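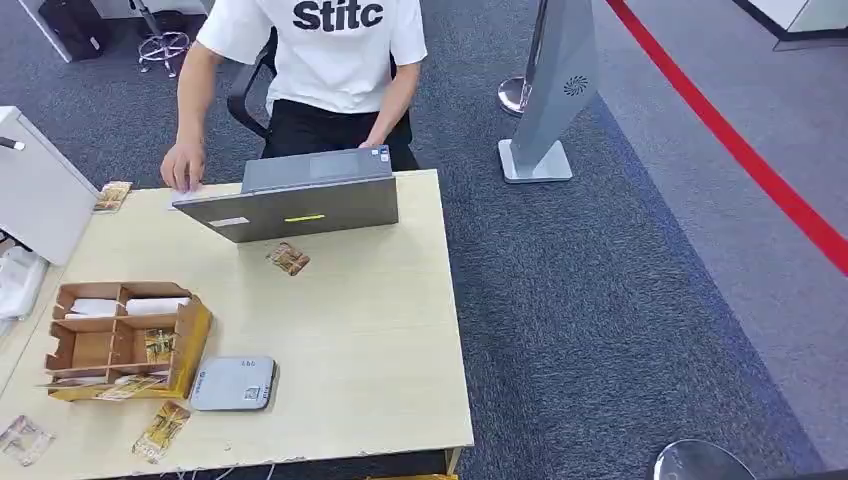

Ravinder Sandhu writes that I was unfair to the Catdale congregation in my last item, and that a church which keeps written records of its prayers ought to be praised by a skeptic before anyone else. "You people are always asking for evidence," the letter goes on. "They went out and collected some, and you made fun of the binder."

I did make fun of the binder, and I take that back. Writing things down is good. My trouble is with what got written.

For readers who missed it, the church in Catdale started keeping a log of prayer requests last July, using a sign-up tool called Avow. A member types in a request, the group prays over it, and later somebody goes back and marks it. By the time the results were read out from the pulpit, the log held 369 requests, and 351 of them were marked "answered." That is better than nine in ten. If a drug did that well we would all be taking it.

So I asked what "answered" meant. The church was polite and sent me the sheet its members use. There are 3 choices: yes, no, and wait. A request counts as answered if it gets any one of them.

Read that again if you need to. A woman asks that her brother keep his job, and he keeps it: answered. He loses it: answered, the answer was no. He is still waiting to hear from the front office: answered, the answer was wait. The only requests left out of the total, as far as I can tell from the sheet, are the 18 that no one went back to mark. They didn't fail. They're just blank.

I am told this is an old teaching and that I should have known it. I did know it. I heard it as a boy, with a traffic light drawn on the chalkboard to go along with it. Green, red, yellow. It made sense to me then, and I suppose it is a comfort to people who are having a bad year. But a traffic light that covers every possible event can't be used to show that the events were caused by anything. The same sheet would produce the same score if the requests had been mailed to the water department.

And the teaching isn't easy to find in the place it is supposed to come from. Look up the verses printed at the bottom of the Catdale sheet. Mark 11:24 tells the hearers that whatever they ask for in prayer, if they believe they have received it, will be theirs. John 14:14 has Jesus saying that if they ask anything in his name, he will do it. I can't find the red light in either of those, or the yellow one. Matthew 7 goes further and compares the matter to a son asking his father for bread, where the whole force of the saying is that he doesn't get handed a stone. It would be a strange reading of that passage in which the stone goes down in the log as bread, answered no.

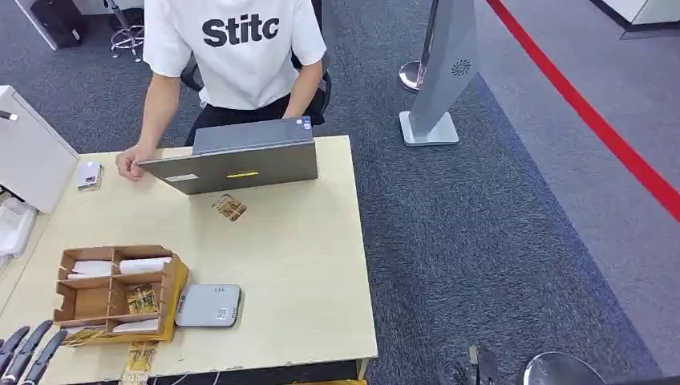
But surely, Dwight Bouchard objects, no one reads those verses alone, and the rest of the New Testament puts limits on them. He points to Paul's thorn in the flesh, to Gethsemane, and to the line in James about people who ask and don't receive on account of wrong motives.

Fair enough, and those are the right passages to bring up. In 2 Corinthians 12, Paul asks three times to have the thorn removed and is told that grace is sufficient. In Gethsemane the cup isn't taken away. I'd say both of them are plain cases of a request that wasn't granted, and the writers were willing to tell us so. Neither one was trying to build a percentage out of it. First John 5:14 adds "according to his will," and there the promise gets so wide and so thin at once that I don't know how anyone could tell it had been broken. If it happened, it was his will. If it didn't, it wasn't.

James 4:3 bothers me more. There the fault moves over to the person doing the asking. I have sat in living rooms where that verse was used, gently, on someone whose child was sick. I won't say more about it in a newsletter.

What interests me is that the Bible has a much tougher standard in it when it wants one. On Mount Carmel, in 1 Kings 18, Elijah sets up a contest with 2 bulls, two altars and one question: which side gets fire? He doesn't allow the prophets of Baal to say their answer was "wait." In fact he stands there and mocks them for waiting, and suggests their god may be on a trip or asleep. He soaks his own altar with water so that no one can complain later. Whatever you believe about whether any of it took place, the person who wrote that story understood what a test was. He understood it better than the person who drew up the sheet.

Gideon is another one. Wet fleece and dry ground, then the other way around the next night. A little rude, maybe, and he seems to know it, but he said what would count before he looked.

The usual reply is Deuteronomy 6:16, do not put the Lord your God to the test. I have no quarrel with a church that takes this verse seriously and keeps its prayers to itself. Plenty do. But you can't hold that up as a shield in January after reading out a score in front of the whole room. Once there is a number, people get to ask how it was made.

A few smaller things from the mail. Two readers wanted to know if Avow pushes churches to use the yes-no-wait choices. I don't think so. From what I was shown, the labels are typed in by whoever sets up the list, so this was Catdale's doing. Another reader says a study group called Brasari has a better log, with the hoped-for result and a deadline written down before the praying starts. I have asked to see it and have heard nothing so far - I'll mark that one "wait."

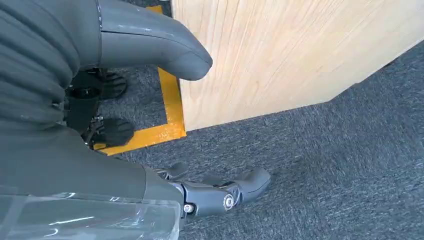
I've also offered the Catdale church a trade. If they'll take their next batch of requests and write beside each one, ahead of time, what would make it a plain yes, I will print the result in this space, whatever it is, with no jokes about stationery. Health requests can stay out of it if people would like to keep those private. Parking, weather, job offers and the roof fund would do fine to start with.

They have said they will pray about it.

January 14, 2023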